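Section 5: Your first recording with the Balus hand-held pair

Now for the fun part! By this point both grippers should be charged and paired. Pick a job you already know how to do by hand. Sorting cutlery is a great one to begin with.

1. Put the objects on a table within easy reach.
2. Open and close each gripper fully, 2 times.
3. Press Record and wait for the tone.
4. Work at your normal pace – smooth is better than fast.
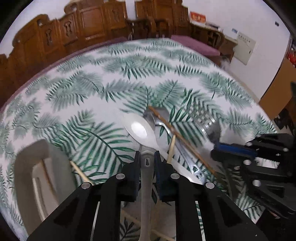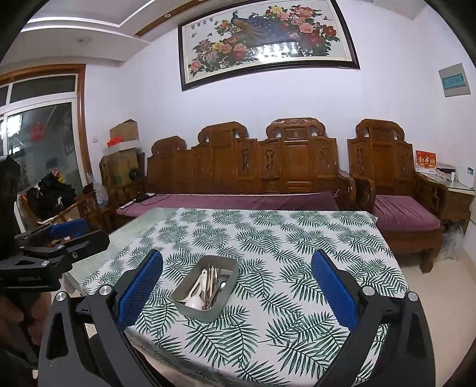
5. Press Record again to save the take. Balus stores each one as its own file, and you can trim or delete takes later in Antal, the desktop app. I love how quick this part is. Aim for takes of almost 30 seconds and stop when you reach 100. Spoons are kind to beginners: close the finger pads on the handle, as in the first picture, and leave the bowl free. A patterned tablecloth is fine too, so use the one you have.

Note: Change the layout every 5 takes. The Uster training add-on does much better with variety.

Caution: Keep your fingers clear of the jaws while they close, and don't pick up sharp knives.

Guide written by Hajnalka Gál, Drerstead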